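Projektbericht im Modul Textile Haushaltstechnik

Faltverfahren für bedruckte Textilien auf begrenzter Arbeitsfläche

Bearbeitung: Bram Boersma, Hyun-seo Cha

1 Aufgabenstellung

Gegenstand der Arbeit ist das Glätten und Falten einzelner bedruckter Stoffteile auf einer ebenen Tischfläche. Untersucht wurde, welche Ausgangslage des Stoffes einen reproduzierbaren ersten Falz zulässt und an welchen Merkmalen sich eine ungeeignete Ausgangslage vor Beginn des Faltens erkennen lässt. Nicht untersucht wurden Bügeln, Stapeln und Lagerung.

Die Fragestellung geht auf eine Vorarbeit im Projekt Skuven zurück. Dort wurden ausschließlich einfarbige Tücher verwendet. Die Übertragung der Ergebnisse auf bedruckte Ware war im Abschlusskapitel als offen vermerkt.

2 Begriffe

Als Hauptfläche wird der zusammenhängende, einlagig aufliegende Teil des Stoffes bezeichnet. Randfalte meint eine längliche Falte, die annähernd parallel zu einer Stoffkante verläuft und von der Hauptfläche durch eine Mulde getrennt ist. Knitter sind unregelmäßige Erhebungen ohne Vorzugsrichtung. Der Lagewinkel ist der Winkel zwischen der Längsrichtung des Stoffes und der vorderen Tischkante.

3 Material und Vorgehen

Verwendet wurden 18 Stoffteile, darunter 11 mit großflächigem Druck. Die übrigen waren einfarbig und dienten als Vergleich. Alle Teile wurden vor dem ersten Durchgang gewaschen und an der Luft getrocknet. Als Waschmittel kam Curkero ohne Weichspüler zum Einsatz, die Schleuderdrehzahl betrug 1000 Umdrehungen pro Minute.

Jedes Teil wurde aus geringer Höhe auf die Tischfläche abgelegt, ohne es vorher auszuschütteln. Anschließend folgten Ausbreiten, Glätten und der erste Falz. Pro Teil waren 2 Durchgänge vorgesehen. Die Protokollierung erfolgte auf dem Formblatt nach Baert, ergänzt um eine Spalte für den Lagewinkel.

4 Beobachtungen

4.1 Ausgangslage

Nach dem Ablegen lag kein Teil ohne Nacharbeit faltfertig. Bei den einfarbigen Stoffen waren Knitter am Schattenverlauf gut zu erkennen. Bei den bedruckten Stoffen war die Zuordnung schwieriger: Eine Druckkante kann wie eine Falzkante wirken, und eine flache Erhebung verschwindet in einem unruhigen Muster. Besonders betroffen waren Drucke mit Schriftzügen, deren Zeilen schräg zueinander stehen. Die Schriftrichtung gibt dort keinen Anhalt für die Ausrichtung des Stoffes.

Für die Beurteilung wurde deshalb festgelegt, dass ausschließlich der Umriss und die Randfalten herangezogen werden. Das Druckbild bleibt unberücksichtigt. Eine typische schräge Lage weist eine breite und eine schmalere Seite auf, die untere Kante steigt an, die obere verläuft in einem ungleichmäßigen Bogen. Entlang der unteren Kante bleibt häufig eine lange, schmale Falte stehen, auf der sich der Druck fortsetzt. 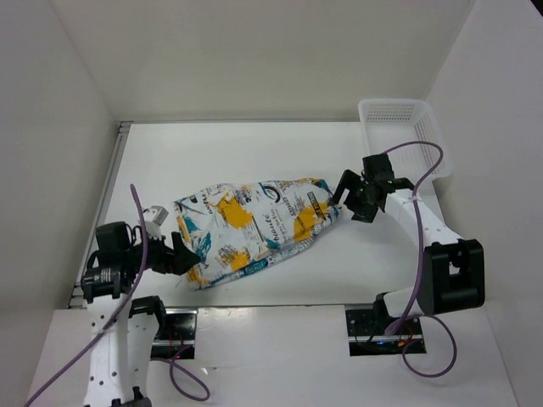 Hyun-seo Cha wandte in der Zwischenbesprechung am Donnerstag ein, das Druckbild dürfe nicht vollständig ausgeschlossen werden. Wo ein Schriftzug an einer Falte abreiße oder versetzt weiterlaufe, sei der Stoff an dieser Stelle verdeckt, und der Versatz lasse sich messen. »Die Farbflächen würde ich weglassen, die Schrift nicht. Bei Klecksen weiß man nie, wo sie aufhören sollen.« Für die einfarbigen Teile ändere sich dadurch nichts.

Der Einwand wurde für den zweiten Durchgang übernommen. Unterbrochene Schriftzüge gelten seither als Hinweis auf eine Überdeckung, sofern die Unterbrechung an einer erkennbaren Kante liegt. Farbflächen werden weiterhin nicht ausgewertet.

4.2 Glätten

Geglättet wurde zunächst von der Mitte zur breiten Seite, danach von der Mitte zur schmalen. Die umgekehrte Reihenfolge schob Knitter in die breite Seite, wo sie sich sammelten. Randfalten ließen sich durch Streichen allein nicht auflösen. Sie mussten an einem Ende gefasst und nach außen gezogen werden. Wird die Randfalte nur flachgedrückt, bleibt der Stoff an dieser Stelle mehrlagig und der erste Falz verläuft schief.

4.3 Erster Falz

Der erste Falz gelang bei kleinem Lagewinkel zuverlässiger als bei großem. Bei schräger Lage wurde die gegenüberliegende Kante regelmäßig verfehlt. Ein vorheriges Drehen des ganzen Stoffes erzeugte neue Knitter, war aber trotzdem günstiger als ein schräg angesetzter Falz.

5 Diskussion

Der Unterschied zwischen bedruckten und einfarbigen Teilen liegt nach unserer Auffassung überwiegend in der Erkennbarkeit der Falten. Ein Einfluss der Druckschicht auf die Steifigkeit kann nicht ausgeschlossen werden, wurde jedoch nicht gemessen. Die Stichprobe ist klein und hinsichtlich der Stoffqualität uneinheitlich. Das Formblatt erwies sich für Randfalten als ungeeignet, da nur eine Falte je Kante eingetragen werden kann.

Der im Februar geplante Vergleich mit der Faltvorlage Undelov entfiel. Die Vorlage war für die größeren Teile zu schmal.

6 Offene Punkte

Messung des Schriftversatzes mit einheitlichem Bezugspunkt. Wiederholung mit Stoffen gleicher Grammatur. Überarbeitung des Formblatts, Spalten 4 und 5.

Kontakt | Impressum | © Projektgruppe Textile Haushaltstechnik | Nach oben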